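Drollden Pineo 12 Compact Tripod

Item 848
In stock. Ships from our Trulmont warehouse.

The Pineo 12 is a travel tripod for small and mid-size cameras. It folds up short enough to go in a daypack, and it opens tall enough that most people can use a rear screen without bending much. It replaces the older Pineo, which we no longer carry, although parts for that one are still available (see the end of this page).

Who it is for

Most of the people who buy this tripod from us own a compact camera or a mirrorless body with one or two lenses. They want sharp pictures in low light, group pictures with the timer, or video that doesn't shake. If you shoot with a long telephoto lens, look at the Rajan series instead. The Rajan legs are thicker and the whole thing is heavier, and with a long lens that weight is what you want.

Legs and locks

Each leg has 4 sections with twist locks. A half turn opens a lock and a half turn closes it. You can open all the locks on one leg in a single grip when the tripod is folded. Work from the top down when you set up, so the thinnest sections come out last. On flat ground you may not need them at all.

The legs stop at two angles. The first is for normal standing use. For the second, pull out the tab at the top of the leg and swing the leg outward. This puts the camera low to the ground for flowers, pets and so on. The center column has to be raised or reversed for the low position or it will hit the ground before the legs are all the way out.

The feet are rubber. They unscrew, and there is a short metal spike under each one for grass and dirt. Please put the rubber feet back before you use the tripod indoors — the spikes will mark a wood floor.

Head

The ball head has one large knob for the ball and a smaller one for panning. There is no separate friction control. With a light camera this is no trouble, but with a heavier lens keep a hand on the camera while you loosen the large knob, as it will tip forward quickly.

The plate fits the standard tripod screw found on nearly all cameras. It has a fold-down ring, so you can tighten it by hand without a coin. One plate comes in the box. Extra plates are sold singly, and it is handy to leave one on each camera if you own two.

Using it indoors

A tripod this size works well in small rooms. In a kitchen or bathroom there is often no floor space for full-size legs, so the low position on a countertop or table can be the better choice. Keep the center column down, turn one leg toward the front of the camera so it sits under the lens, and use the two-second timer or a remote so you don't bump anything when you press the shutter.

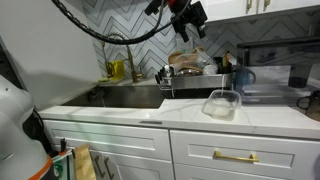

Turn off image stabilization when the camera is locked down, unless your manual says the camera does this by itself. Some stabilized lenses hunt for movement that isn't there and the picture comes out softer than it would have by hand. Shiny surfaces will show lamps and windows, so try moving the camera a little to one side before you change any settings. For exposures of several seconds, let the camera settle after you tighten the head.

Care

Wipe the legs down after use at the beach. If sand gets into a twist lock, unscrew the lock fully, pull the section out, rinse both parts in plain water and let them dry before putting them back together. Don't use oil. The plastic shims inside the leg only go in one way, with the small bump facing the hole.

In the box

Pineo 12 tripod with ball head
One camera plate
Carry bag with strap
Hex key for the head and leg bolts

Warranty and returns

Drollden covers the legs and head for 6 years against defects. The bag and the rubber feet are not covered, but both are sold as spare parts. Returns are accepted in unused condition with the original box. Write the item number on your return slip.

Parts and extras

Extra camera plate
Rubber feet, set of three
Leg shims, full set
Replacement carry bag
Short center column (fits Pineo 12 only)
Leg locks for the older Pineo — please state which section you need when ordering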